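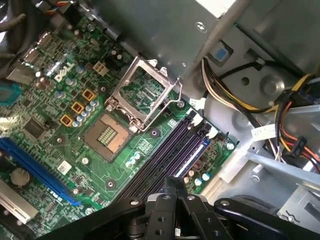 데스크톱을 버릴 때 본체를 통째로 내놓는 사람이 많다. 무겁고 먼지가 앉은 상자 하나로 보이기 때문이다. 그런데 중고 부품을 다루는 쪽에서는 본체를 그렇게 보지 않는다. 프로세서, 메모리, 하드디스크, 확장 카드, 메인보드가 각각 다른 물건이고, 값도 보관법도 다르다.

외곽 공단에 있는 재생업체 티르크턴(Tirkton)은 사무용 데스크톱을 한 달에 3000대가량 받는다는 소문이 있었지만, 업체가 밝힌 숫자는 한 해 3000대다. 대부분 회사나 학원에서 한꺼번에 나온 물량이다. 같은 모델이 60대, 70대씩 묶여 들어오면 작업이 빠르다. 나사 위치와 케이블 길이가 같아서 손이 금방 익는다.

분해는 덮개를 열고 케이블을 정리하는 데서 시작한다. 전원선을 먼저 뽑고 데이터 케이블을 뽑는다. 커넥터는 선을 잡아당기지 말고 몸통을 잡아 뺀다. 오래된 플라스틱 걸쇠는 잘 부러지는데, 네 핀짜리 전원 커넥터가 특히 그렇다.

프로세서를 꺼낼 때가 가장 조심스럽다. 레버를 풀고 금속 고정틀을 젖힌 다음 수직으로 들어 올린다. 핀이 소켓 쪽에 있는 방식이면 칩을 빼고 난 뒤가 더 위험하다. 가는 접점이 그대로 드러나고, 드라이버 끝이나 소매가 한 번 스치면 휜다. 휜 핀은 확대경을 놓고 펴야 하며, 다 펴지 못한 보드는 부품용으로 등급이 내려간다. 빈 소켓에는 되도록 빨리 보호 덮개를 씌운다.

꺼낸 부품을 어디에 두느냐도 문제다. 예전에는 정전기 방지 봉투에 넣어 상자에 쌓았다. 봉투를 열어 보기 전에는 무엇이 들었는지 알기 어려웠고, 메모리와 칩이 서로 다른 본체의 것과 섞이기도 했다. 요즘은 본체 옆에 부품을 꽂아 세우는 거치판을 쓰는 작업장이 늘었다. 칩은 칩 자리에, 메모리는 집게 사이에, 카드는 아래쪽 턱에 놓는다.

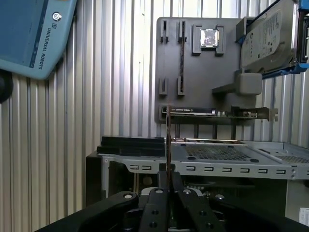

거치판의 장점은 빠진 것이 바로 보인다는 점이다. 다시 조립할 때도 순서를 따로 적어 둘 필요가 없다. 다만 판이 자리를 꽤 차지하고, 규격이 다른 카드는 턱에 잘 맞지 않는다. 티르크턴도 크기가 작은 슬림형 본체에는 아직 봉투를 쓴다.

하드디스크는 따로 취급한다. 3.5인치 제품은 캐디에 끼운 채로 옮기는 편이 낫고, 데이터를 지우기 전에는 다른 부품과 같은 선반에 올리지 않는다. 매입업체 비트몬트(Bitmont)는 삭제 기록이 없는 디스크를 받지 않는다. 128기가바이트짜리 저용량 저장장치도 마찬가지다.

집에서 한 대만 정리한다면 이런 설비까지는 필요 없다. 두꺼운 종이 상자 뚜껑에 칸을 나누고, 나사는 뺀 자리별로 작은 접시에 담는다. 메모리는 가장자리를 잡고 금색 접점에는 손을 대지 않는다. 카드는 금속 브래킷이 다른 기판을 긁지 않게 떼어 놓는다. 케이스는 눕혀 두고 작업하는 것이 편하다.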